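Emptying and Sorting an Unlined Mesh Wastebasket in a Bedroom

Last updated June 19, 2023
Written by Tala Khalaf. Checked by Vikas Ahuja.

Scope

These instructions cover small open wastebaskets with perforated plastic walls, used without a liner in a bedroom. The contents are assumed to be dry: cartons, wrappers, labels, paper bags, bits of card. Baskets that receive food, cosmetics or tissues need a liner and are covered on the bathroom page.

The method was worked out for the furnished rooms at Lodhi and is now used at Momville as well. It takes a few minutes per room.

What you need

One paper sack or flat carton for recyclable card and paper
One small bag for residual waste
A soft hand brush and dustpan
A damp microfiber cloth and a dry one
A dish brush with medium bristles (for the mesh, monthly)
Scissors or a box cutter, if cartons are to be flattened

Step 1. Clear the floor next to the basket

Bedding that hangs to the floor is the usual obstacle. Fold the hanging side of the bedspread up onto the mattress before you touch the basket. If the bedspread stays down, light items that miss the sack slide under the hem and are not found until the bed is moved. Pick up any throw or blanket lying on the floor, shake it once over the open floor and place it on the bed or a chair. Long-pile throws hold small scraps of paper and plastic, so shake them before sweeping.

Check along the hem line for small parts. Caps, clips and similar plastic pieces tend to end up there. Put these in a dish and ask the occupant before discarding them. A cap without its bottle looks like trash, but the bottle is often on a shelf waiting for it.

Step 2. Look before tipping

Do not upend the basket straight into a bag. Take the top layer out by hand and look at what is under it. Mixed packaging from deliveries and small purchases is the most common load in bedrooms, and it is also where items get thrown out by mistake: a warranty card left in a carton, a spare part taped under a flap, a return label that is still needed.

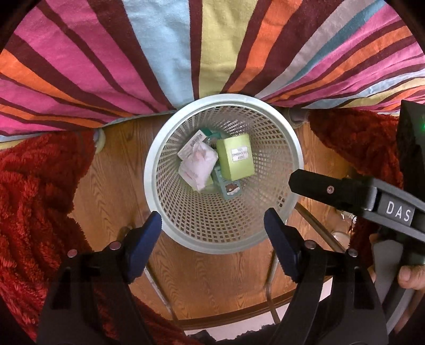 Open each carton fully and run a finger along the inside corners. Cartons that have been closed again after unpacking should be treated as full until they have been opened. Uncrumple paper bags and wrappers far enough to feel whether anything is inside. With dark-colored scraps, check both sides.

Step 3. Deal with labels and barcodes

Barcode panels from cartons are sometimes required for a return or a guarantee claim. In the Lodhi rooms we keep any panel with a barcode for 20 days in an envelope marked with the room number. At home, two weeks is usually enough. Cut the panel out and flatten the rest of the carton.

Shipping labels with a name or address should be peeled off or blacked out. Plain product labels can stay on the card. A paper label does not affect recycling in most areas, but check your local rules for glossy or plastic labels.

Step 4. Separate the contents

Card and paper sack:
Cartons, flattened
Plain paper bags
Paper inserts and instruction sheets no longer needed
Clean backing card

Residual bag:
Wrappers with a plastic or foil layer
Small laminated packets
Tape, stickers and backing film
Tissue paper that is stained or damp

To tell coated paper from plain paper, tear a corner. Plain paper tears with a rough, fibrous edge. Coated paper stretches slightly or shows a thin film at the tear. The scrunch test also works: crumple the wrapper in one hand and release it. If it springs open, put it in the residual bag.

Step 5. Clean the basket

Weekly: Turn the basket upside down over the dustpan and tap the base. Fine dust collects where the wall meets the base. Wipe the rim with the damp cloth, then the dry one. Rims on white baskets show hand marks first.

Monthly: Wash the basket in a tub or shower tray with warm water and a small amount of dish soap. Work the dish brush across the mesh from the outside, so that lint is pushed inward and rinses down to the base. Brush horizontally, then vertically. Do not use scouring powder, as it dulls smooth plastic.

Let the basket drain upside down. Perforated walls dry quickly, but water stays under the rolled rim. Stand it upright on a towel afterward and shake it once before putting it back. A wet basket left on a wood floor will mark the finish.

Step 6. Sweep and replace

Sweep the area where the basket stood, following the direction of the boards. Wipe the base of the basket again if the floor was dusty. Set it back at least 2 inches clear of the bedspread, so that the fabric does not hang into it. Let the bedspread down last.

Troubleshooting

Small scraps fall through the mesh. Line only the bottom with a circle of card cut from one of the flattened cartons. Replace it at the monthly wash.

The basket tips over when nearly full. Tapered baskets become top-heavy with bulky cartons. Flatten cartons before they go in, and empty the basket when it reaches 70 percent of its height.

Basket smells although the contents are dry. Wash the underside. If the smell remains, check the floor underneath for an old spill.

The rim has gone yellow. This is aging of the plastic and does not wash off.

Revision note

The section on barcode panels will be reviewed in July, when the rooms at Nandamitz are added to the rota.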